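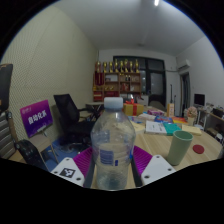
4.2 Hand-held gripper and bottle trials

Figure 3. The hand-held gripper closed on a clear plastic bottle above the table. The fiducial marker is on the left mounting plate.

The tool was built in the shared workshop at Cirngate by the second author, with the finger rails and plates drawn up by Malachy Kavanagh. We called it Primow in the build notes and keep the name in this paper. It has no motor. The operator squeezes a trigger and the two fingers close together, so the same fingers can later be moved to a powered wrist without changing what the camera sees of them.

The finger pads (magenta in Figure 3) are ribbed and angle inward. Our first pads were flat and made of a harder material. They held boxes well enough but let round objects turn in the grip, and the ribbed pads were cast to replace them. Each pad is fixed to a dark rail, and a worn pair can be changed in the workshop with one small screwdriver. We changed pads twice during the work reported here, both times after the ribs had begun to tear near the tip.

Finger opening is worked out from the camera picture. An early version used markers on both plates. The right-hand marker was dropped when the two readings were found to disagree at wide openings, and the right plate has been left plain. With one marker the reading is less steady in poor light, and we return to this in Section 5.

We recorded 1,010 trials in all, of which 565 used bottles or cups. A trial began with the tool held clear of the table and ended when the object had been set down and released. Drinks bottles were the harder class. A thin-walled bottle with little in it gives way under the pads, and the operator tends to squeeze until it feels firm, which bends the wall and shifts the grip. Sharada Lobo ran a separate set of 96 trials in which she was asked to stop closing at first contact. Slips during the lift were more common in that set, but the bottles kept their shape and were easier to put down upright.

We did not clear the table between trials. Boxes, papers and cups were left where people had put them, and objects were moved only if they blocked the reach. In 48 trials the tool touched something other than the target on the way in. These were kept in the data and marked by hand, and the results in Table 2 are given with and without them.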